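4.2 Rules for Shared Food Workspaces
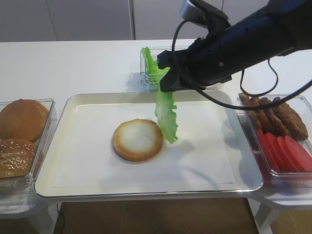 Figure 3. Burger assembly task. The arm holds a lettuce leaf above the tray, with the bottom bun placed cut side up.

Who decides when a food-handling arm has to stop? The operator on shift decides, and the rule set only adds further cases in which the arm stops by itself. No rule lets the arm override or delay an operator's stop.

We wrote the rules after reviewing the logs of 800 assembly runs collected by Raptis and Mavromatis at the Bivley site. Earlier drafts borrowed their wording from the Sedatska packing guidelines, which assume rigid goods in closed cartons. Those guidelines say little about items that bend, tear or shed water, and nothing about bare food contact surfaces. We kept their section on emergency stops and rewrote the rest.

The rules fall under two headings, contact and layout. Contact rules cover what the gripper may touch and in what order. Before each session the fingers are cleaned and the operator signs the contact sheet. Cooked and raw items are listed separately on the sheet, and a change from one list to the other requires a new cleaning entry. If an item falls outside the tray, it is discarded by hand and the run is marked as interrupted. The arm must not try to pick it up again. A leafy item is released only over the tray (Figure 3), and the path to the tray may not pass over an open container of a different ingredient.

Layout rules cover the table and everything on it. Ingredient containers stay in the positions recorded at setup. Moving one during a session ends that session, even when the controller could correct for the change. Cable slack is checked through the full reach of the arm before the first run, and any loop that touches food or a container during this check must be tied back. The operator repeats the check after a tool change.

Stamatopoulos proposed a limit on gripping force for each ingredient. We did not adopt it as a rule. Leaves from the same supplier varied too much for a single value to be useful, and the force readings drifted between sessions. The current text asks each site to record its own settings and to review them in January.

Of the 800 runs, 81 broke at least one rule when the final text was applied to the logs. Most of these were missing entries on the contact sheet. Kouris and Pappas read the 81 cases independently and disagreed on 2 of them, both involving a container that had been pushed back into place between runs. The layout rule now states that a container returned to its recorded position still counts as moved. The same text is in use for the larger trial at Zamen, described in Section 5, where 2,000 runs are planned.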